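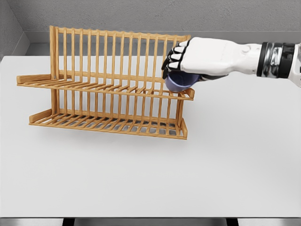 Pièce jointe 1 : poste plonge en simulation, main sur la tasse bleue, côté droit de l'égouttoir.

Ticket 1365
Objet : plonge automatisée, tasses mal déposées sur l'égouttoir et reprise à la main par l'équipe
Site : Pritenley, restaurant du personnel, laverie
Ouvert le : 7/11/21
Demandeur : Wissam Tarawneh, responsable laverie
Pris en charge par : Karabo Moodley, support intégration
Cellule : Shezi, logiciel de pilotage Detent
Priorité : moyenne, puis haute, puis moyenne
État : résolu, une action en suspens

Description du demandeur

Depuis la mise à jour de Detent, le bras dépose correctement les assiettes mais pas les petites tasses. Il arrive au bout droit de l'égouttoir, descend, et n'ouvre pas la main. Au bout d'un moment la cellule se met en défaut « dépose non confirmée » et attend quelqu'un. L'opérateur doit acquitter à l'écran, ouvrir la main en mode manuel, récupérer la tasse et relancer.

Avant la cellule, on était deux à la plonge au service du midi, un au lavage et un au rangement. Maintenant il y a une personne, qui fait le chargement des casiers et surveille la cellule. Quand la cellule s'arrête, cette personne doit quitter le chargement, et la vaisselle sale s'empile côté salle. Je demande que ce soit traité comme un problème d'organisation autant que comme un défaut machine.

Défaut relevé sur l'écran : code 52.

Réponse support (K. Moodley)

Bien reçu. Le code 52 signifie que la position de la main est bonne mais que la condition d'ouverture n'est pas remplie. Merci de me transmettre :
- le journal Detent du dernier service
- la version du modèle d'égouttoir chargée dans la cellule
- le type de tasse concerné, si toutes ne posent pas problème

Ne modifiez pas les seuils d'effort en attendant.

Réponse demandeur

Journal envoyé. Modèle d'égouttoir : version 2. Seules les petites tasses sont concernées. Les verres et les bols passent.

Pour les seuils, c'est trop tard : l'équipe du soir les a baissés pour que la main s'ouvre plus tôt. Résultat, deux tasses tombées sur la table, une cassée. On a remis les valeurs d'origine.

Analyse (K. Moodley)

J'ai rejoué la séquence en simulation avec votre fichier de cellule, voir pièce jointe 1. La main a les doigts repliés sur le dessus et le côté de la tasse, et le pouce passe en dessous. La tasse se trouve à hauteur du petit bloc qui termine le plateau supérieur à droite, devant les derniers montants verticaux.

Le point de dépose de la version 2 du modèle est trop près de ce bloc. Le logiciel attend un contact franc avec les lattes du plateau. Le calcul de contact donne le bloc comme premier appui, et la condition d'ouverture reste fausse. Avec une assiette le problème ne se pose pas, elle va entre les montants et le point visé est différent.

Essais faits en simulation :
1. Seuil d'effort abaissé : la main s'ouvre trop haut, même comportement que chez vous. Écarté.
2. Vitesse de descente réduite : aucun effet sur le défaut, cycle plus long. Écarté.
3. Point de dépose ramené vers le centre du plateau supérieur : dépose confirmée sur toute la série.
4. Même correction avec le point sur le plateau inférieur : dépose confirmée, mais le poignet passe près du rail avant. Gardé comme solution de secours.

Je propose l'essai 3. Il faut charger la version corrigée du modèle et refaire l'apprentissage du coin droit de l'égouttoir. Comptez un arrêt entre deux services.

Réponse demandeur

D'accord pour l'essai 3. Deux questions avant de planifier.

Qui fait l'apprentissage ? La procédure dit « opérateur formé ». Chez nous une seule personne a suivi la formation Brukov, et elle est du matin. L'équipe du soir n'a que la fiche plastifiée collée sur l'armoire. C'est comme ça qu'on en arrive à toucher aux seuils.

Deuxième point, l'écran affiche les défauts en anglais avec un numéro. Mes agents sont plongeurs, certains depuis longtemps, et on leur demande maintenant de lire des codes. Ils savent très bien voir si une tasse est mal posée. Ils n'ont aucun moyen de le dire à la machine à part l'arrêt.

Réponse support

Pour l'apprentissage, je le fais à distance avec votre opérateur du matin, et je demande que quelqu'un du soir soit présent. Il faudra prévoir la relève à la plonge pendant ce temps.

Pour l'écran, Detent a une langue française qui n'a pas été activée à l'installation. Je l'active en même temps. Les codes restent, avec une phrase à côté. J'ajoute un bouton « pièce mal posée » sur la page opérateur : le bras remonte, garde sa position d'attente, et l'événement est enregistré. Pas besoin de passer en manuel.

Les seuils d'effort passent derrière le mot de passe maintenance. Dites-le à l'équipe avant, pour que personne ne le découvre en plein service.

Suivi après intervention

Modèle corrigé chargé. Apprentissage du coin droit refait avec les deux équipes représentées. Français activé. Bouton ajouté.

Relevé transmis par le site : 1760 déposes de tasses, aucun code 52. Le bouton a servi, surtout pour des tasses posées de travers que la cellule considérait comme bonnes. Ces cas sont à analyser à part.

Commentaire demandeur

Ça tourne. La personne en poste ne quitte plus le chargement pour acquitter. En revanche elle reste seule tout le service, et deux agents m'ont dit que le plus dur maintenant c'est de n'avoir personne avec qui parler ou échanger les tâches. Je le note ici parce que je n'ai pas d'autre endroit où le mettre. J'ai demandé à la direction une rotation avec la préparation froide toutes les deux heures. Réponse attendue.

La fiche plastifiée a été retirée. Il nous faut la nouvelle en français.

Réponse support

Fiche en cours de rédaction, je vous envoie un brouillon à faire relire par les deux équipes. Pour les tasses posées de travers, j'ouvre un ticket séparé avec vos enregistrements.

La formation de l'équipe du soir est inscrite pour février. Je laisse cette action ouverte ici jusqu'à confirmation des places, le reste est clos.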